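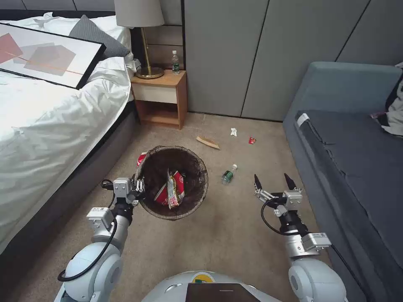 Yogesh Sisodia wrote:
> The Stutemow space week takes kids 9 and up. They get two turns in the
> tumbling chair and build a rocket. Past attendance is 1,978 students.
> I say we sign up the whole club.

Is that 1,978 different kids, or the same ones counted each summer? The flyer doesn't say. And two turns in a chair is a pretty thin week – what do they do after lunch on Monday?

I'd want to see a daily schedule before we send a deposit. Nandini, did yours come home with one?

Wenceslao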